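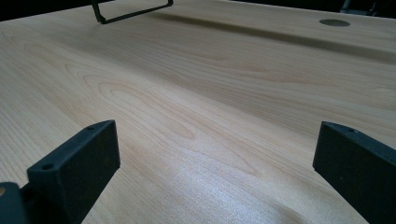 Hi Ewan, and hi everybody,

Sorry to be slow getting back to you. I wanted to go through my mother's folder again before I answered, and that folder has a way of eating an afternoon.

Ewan Gourlay wrote:

> My aunt is moving to a care home in Otley and has asked me to be her executor. She made her will years ago, when she still lived in Baird, and has since written two changes on it in pen and put her initials next to them. She thinks that settles it. Does it? And should I be asking her for the original now, or is a photocopy enough until it's needed?
>
> Also, is it rude to bring up money? I have no idea what an executor spends out of pocket.
>
> Ewan

First of all, it's kind of you to say yes to her. I did the same job for my mother, and there were evenings I could have thrown the whole box out of the window, but I'm glad it was me.

On the pen changes: please have a lawyer look at them, and soon, while your aunt can still say what she meant. The rules on this differ from place to place, but in a lot of places a change made after signing has to be signed and witnessed much the way the will itself was, and initials alone may count for nothing. My mother had crossed out one line (a piano, long since sold) and even that little line got us a letter from the court and a wait of 9 weeks. If your aunt's two changes matter to her, a fresh will is probably the cleanest way. Ask what it costs before you assume it's a lot - ours would have been far cheaper than the fuss was.

As for the original, yes, find out where it is. You don't need to hold it yourself. Plenty of people leave it with the lawyer who drew it up, and that's fine so long as the firm still exists! Ours had been bought out and then moved, and I made 4 phone calls before a very nice man at the new office found it in storage. A photocopy is handy for reading, but the court will want the real one, and trying to prove a copy is a much longer road. And don't take the staples out of it to scan it. I did that, and had to sign a statement explaining the holes.
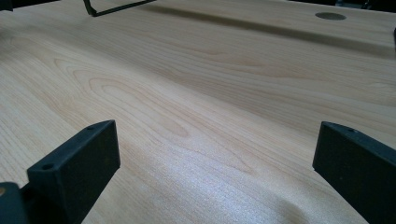

*Wood-grain tabletop*

Now, money. I don't think it's rude at all, and I suspect she'd be relieved to have it out in the open. I kept a plain notebook with the date, what it was for, and the amount, and stuck the receipts in the back. By the end I had spent $1,175 of my own, mostly on the filing fee, certified copies and the locksmith, plus $134 in postage and parking that I very nearly didn't bother writing down. The estate paid all of it back, and my brother never had to ask me a single question about it, bless him. Whether you can take a fee on top depends on the will and on where she lives, so put that on your list for the lawyer too.

One more thing, and then I'll let you go. Ask her for a list of her accounts - just the names of the banks, no passwords - and have her keep it with the will. She should mention any old insurance policies as well, even ones she thinks have lapsed.

Write back and tell us how you get on, and give your aunt my best for the move.

Warmly,
Trish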